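Work and Automation, session 6 handout
What the arm changes for the people next to it
Notes by Imelda Panganiban

I've typed these up from what I said in class on 14th July, plus a few bits I forgot to say and remembered on the bus. Read them before the seminar and bring the shift diary you started last time, even if it's a mess. Mine always was.

Where we left off

Last session was the big picture stuff: who buys automation, who signs for it, how the payback sum gets done. Today I want to go down to floor level, to the packing hall at Wunwood, where I spent a good part of a spring following one crew. Wunwood makes window hardware and small trim parts and ships them out in boxes. When I first got there the crew on the mixed-order line was 12 people per shift. They picked parts out of bins, checked them, bagged them and boxed them. In March the company put in 2 arms from Csonka with two-fingered grippers, and a scheduling program called Tedik that decides who (or what) gets which order.

I was ready to write a story about job losses, I'll admit that. Nobody on that crew was let go while I was there, but nearly everybody's day changed, and some of those changes were bigger than anyone in the office had noticed. So let's go through them.

Picking is more than picking

The plan said the arms would "take over picking." Fine. But watch a person pick for twenty minutes (please do this, it's the best homework I can give you) and you'll see them do all kinds of other work at the same time. They feel a burr on a latch and toss it. They notice that a bin is running low and yell to the guy with the cart. They see that somebody put left-hand handles in the right-hand bin, again, and they fix it.

None of that was in the job description, so none of it was in the spec for the arms. The first weeks were rough. Wrong-handed handles went out the door, bins ran dry, and the crew got blamed for things they used to catch without thinking. What the company ended up doing was making a new role, the bin checker, which is basically all those side jobs pulled out and given a name. People like the role, by the way! It comes with walking around and talking. But it pays the same as picking did, and the crew felt it should pay more, and I think they had a point.

Keep the term "hidden tasks" in your notes. It will come up in the Velley reading too.

Who sets the pace

Before Tedik, the pace on the line was a kind of running negotiation. If someone had a bad back that day, the others sped up a little and the lead looked the other way. Tedik hands out orders one at a time, and it does that by how fast you closed the last one. So if you help your neighbor, your own number drops. You can guess what happened to helping.

The lead on that shift worked out a fix after a while. She put two people on one login, so the system saw them as a single very quick worker, and they sorted out the rest between themselves. Management knew. They let it ride for the whole time I was visiting. I love this example because it shows you that the tool doesn't settle how work gets done all by itself. People bend it, and then the bend turns into the normal way of doing things, and then somebody updates the software and the bend breaks. That last part did happen, and it was a very grumpy week.

Waiting on a machine

Every arm stops sometimes. It can't get hold of a part, or it gets two readings that don't agree, and it holds still with its fingers open until a person clears the fault. At Wunwood I logged 106 of these stops over the shifts I sat in on. Most of them took under a minute to clear. That sounds like nothing, and in the monthly report it more or less was nothing.

Now think about it from the other side. You're bagging, you've got a rhythm going, and a light comes on behind you. You put down what you're doing, walk over, look, press the button, walk back, and try to remember which bag you were on. Do that a dozen times before lunch. The crew talked about being tired in a new way, less in the shoulders and more in the head. One woman told me she used to daydream on shift and now she couldn't, and she missed it. I've thought about that a lot. We don't have a line in the payback sum for daydreaming, and I'm not sure how you'd fill it in.

Learning it before it's bolted down

The second site, Velley, is much smaller and does repair and refitting of windows and interior woodwork. They started in simulation, so the crew could see the gripper in a rendered room and argue about reach and approach angles well before any real equipment showed up. And argue they did. The fitters, who have done this by hand for years, had opinions on where you can put pressure on an old frame and where you really can't. Those opinions went into the setup, with their names on the change list.

Compare that with Wunwood, where the crew got a 20 minute walk-through on the morning the arms were switched on. Same general kind of tool, very different footing. When something went wrong at Velley, people said "we should change that." At Wunwood they said "they should change that." Listen for those two little words in your own interviews, they tell you plenty.

I don't want to oversell it, though. The Velley fitters put in evenings on this, and it took some pushing before those hours got paid.

For the seminar

Pick one task from your shift diary and write down every side job that rides along with it. Then mark which of them a buyer would see from the office. Half a page is plenty, handwriting is fine.

Also read the Velley interviews, the first three at least. If you only have time for one, take the second, where two fitters disagree about whether seeing the tool's point of view in the simulator made them trust it more. We'll start from that disagreement.

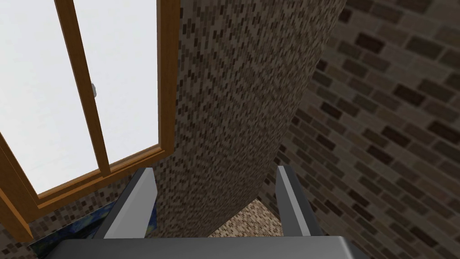
Office hours are the same as before, and if you still need a workplace to visit, come and see me soon so I can make some calls.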